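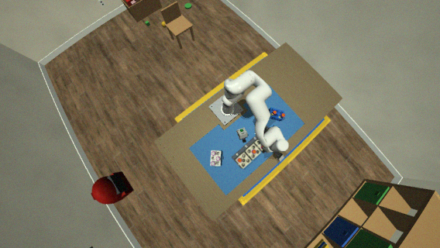 The Fallent Streaming Plan Table tracks what paid video services charged, what they said you got for it, and what they did with the plan later. It covers subscription services sold to households in the US and Canada, from the first big monthly offers up to August 2021. Signing up for any of them is about as hard as pressing the green button on top of that small gray box on the blue mat. Leaving takes longer, and there's a column for that too, called exit_steps. Each row is one plan at one price. When the price changes, or the plan gets a new name and the same shows, it gets a new row.

Contents

plans.csv — 3082 rows, one per plan per price
services.csv — 192 rows, one per service, including the dead ones
notes.txt — my running comments, lightly cleaned of swearing

The CSV files are UTF-8 with a header row. Commas inside plan names are quoted. One service put a line break in a plan name, and I took it out.

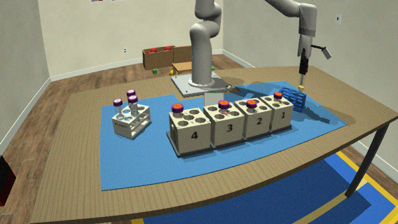
Stuart Gosling

I started this table as a way to settle an argument over whether the Wurkeo "Basic" plan used to include live sports. It did. It was also called "Plus" at the time, and "Basic" was a different plan that had no sports but did have cartoons. By the time I had that straight I had forty rows and a filing problem.

Columns in plans.csv

service_id: matches services.csv. Never reused, even when a brand is.
plan_name: as printed on the service's own sign-up page, capital letters and exclamation marks included.
price_month: in the currency of the country column. If only a yearly price was offered, it's the yearly price divided by twelve and price_basis says "year".
ads: none, some, or "limited". The last is the service's word. I have no idea what the limit is.
streams: how many screens at once. Blank if the page didn't say.
bundle_with: the other service_id, if the plan was sold as a pair.
exit_steps: clicks from the account page to a canceled plan. Phone calls are entered as 99.
start_date, end_date: first and last day I can show the plan was on sale. An empty end_date means it was still there when I last looked.

Where the rows come from

Most come from saved copies of sign-up pages, plus press notices and a shoebox of mailers from an aunt who never unsubscribes from anything. I don't use news stories as the only source for a price. They tend to quote the launch offer, and the launch offer has a way of being over by lunch.

Known problems

Pearce sold its sports package through cable companies before it sold it directly. Those early prices were part of a larger bill and can't be pulled apart, so they are left out. This makes Pearce look younger than it is, and I'm sure Pearce doesn't mind.

Skonetti changed its prices by zip code for one January and then stopped. I have 2 of those prices and have kept both, marked region = "partial". Please don't average them.

Taxes and fees are not included. Free trials are not rows. A "free forever" tier is a row, and has an end_date more often than you'd hope.

Canadian coverage is thinner than US coverage, and French-language plan names may have lost an accent or two before I noticed what my spreadsheet was doing.

What it's good for

Price history, bundle history, and checking claims that a service has "always" offered something. It is no good for working out how many people watched anything. There are no subscriber counts in here. The services publish those when they feel like it and redefine "subscriber" when they don't.

If you chart average price over time, weight it somehow. A plain average treats a national service the same as one that showed 2000 hours of fishing and folded in a year — and I was very fond of the fishing one, but still.

Corrections

Send a saved page or a screenshot with the date visible. "I remember it was cheaper" goes in notes.txt, where it has plenty of company.

License

Use it for anything, with credit to the Fallent table. If you sell it to a streaming service, please tell me which plan they put it on.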